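Floor State Estimation and Cloth Pickup Planning for a Small Indoor Mobile Base
Project report, Mobile Systems Module, Prostdale

3. Perception

3.1 Scope

The Gitdale base is required to find a cloth on a domestic floor, plan an approach, and hand a grasp point to the arm controller. This section covers the perception node and the cost map built from it. The arm controller was supplied by the Jaramillo project and is treated as a black box with one input, a point and an angle in base coordinates.

3.2 Segmentation

Each image from the head camera is reduced to five classes: hard floor, soft floor, target, obstacle and self. The first version used a colour threshold only. It worked on plain vinyl but failed on wood, where knots and dark grain lines were returned as small obstacles. The second version adds a texture term computed over a sliding window and discards any obstacle region smaller than 50 pixels unless it is long and thin. The exception is needed for cables, which are narrow enough to be removed by the size filter and are the most serious hazard to the wheels.

The network was trained on 700 labelled images, with 100 held back for testing. Labels were drawn by hand in the Pekadier tool. Rug borders took the longest, as the pile spreads over the boards and there is no clean line to follow. We settled on labelling the outer limit of the fibres as soft floor.

The self class is produced by a fixed mask and not by the network. The base and front wheel always occupy the same part of the view when the head is at its lowest tilt, so the mask was drawn once and stored with the camera settings. Shadow from the base is not included in the mask and has to be handled by the classifier.

A typical view in the house tests has an orange cloth on bare planks to the right of a light grey rug, with a black cable running down the left side to the bottom edge. The cloth is separated well by colour alone. Its thin grey-blue binding is harder, being closer in tone to the floor, and early versions returned an outline slightly smaller than the real one. 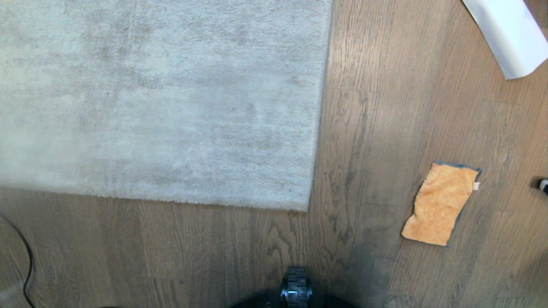 3.3 Cost map

Class labels are projected onto the floor plane and written to a grid. Hard floor has the lowest cost. Soft floor is passable but carries a penalty, as wheel odometry drifts on deep pile. Obstacle cells are inflated by the base radius - cable cells by a further margin. Target cells are blocked for the wheels but left open for the arm.

The map is updated only when the base is stationary. Updating on the move was tried in January and dropped, because a small error in head tilt smeared the rug edge across several cells.

3.4 Known faults

Of the 394 obstacle regions in the test images, most of those missed were light objects near the border of the view. Strong glare on the rug also lowers the texture score and can open a false patch of hard floor. Neither fault has been corrected in the current release.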